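How a School Plans to Buy a Robot

A robot costs more than its price tag. Before buying, Nurkdale School makes a list – the arm, the gripper, spare parts and a work table. Simple items such as tape, a dish rack and a cardboard tray go on the list too.

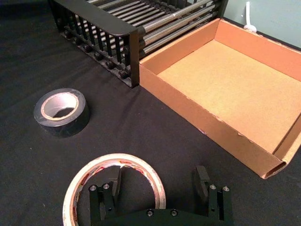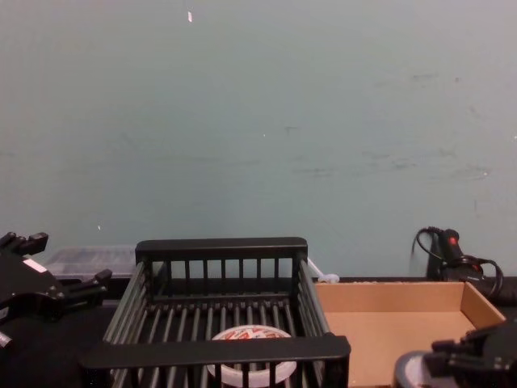
Ma asked whether it would be cheaper to buy one arm first and save for the second. It would. A plan may cover 2 years, and each year the school sets aside $257 for repairs. The list is checked again in August.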